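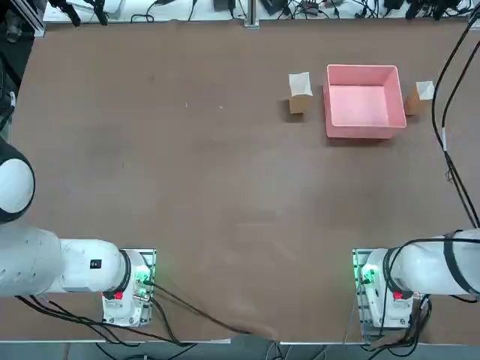
4.2 Where the bin goes

I'll admit I thought this would be the dull part of the study. We wanted to know how the starting spot of a small open bin changes the way people tidy a table, and I figured they'd just reach over, drop things in and be done. Well, no! In the Prarkley set, which had 300 layouts, the bin's distance from the small items mattered a lot less than which side of it they were on.

We kept the layouts very plain. One bin, two small items, a brown tabletop, and everything else left to chance (I drew the positions myself with a spreadsheet, and yes, I redrew a few that landed off the table). 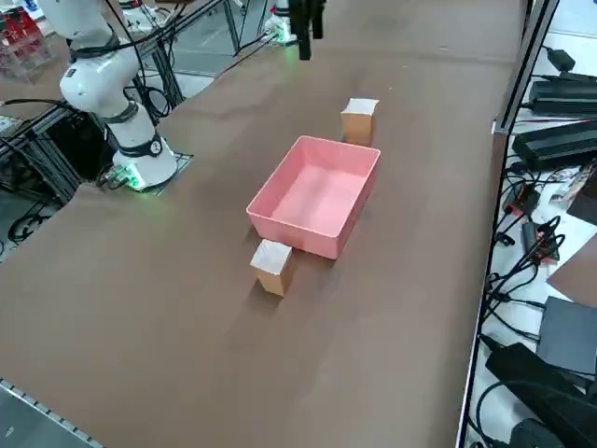

Items that start out close to a wall of the bin are the awkward ones. There's hardly any room for fingers on that side, so people pinch from the front and back, or they slide the item away first and then pick it up. I counted the slide as its own step, and it showed up in over 200 of the trials. The Hafstein set, with 500 layouts, gave us the same pattern, only with more sliding.

We also tried asking people to move the bin instead. They didn't like that much, and most of them put it right back afterward, so we dropped that condition and I only mention it here for anyone thinking of trying it.

Figure 7. Close-contact layout. The pink bin is empty and a small block-shaped item touches its left wall.

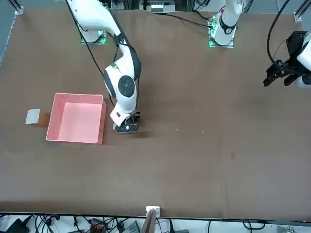 4.3 Scoring a finished table

A table counted as tidy when both items were inside the bin and the bin was still upright. I wrote a stricter version at first, where the bin also had to sit square to the table edge, but our Stalberg raters kept disagreeing about what square meant, and the scores got noisy. The looser rule is the one used in all the results below.

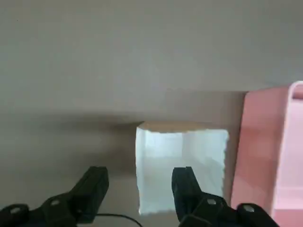 Does an item resting on the rim count as put away?

Only if it falls inside before the trial ends. An item still on the rim at the end was scored as left out, same as one on the table.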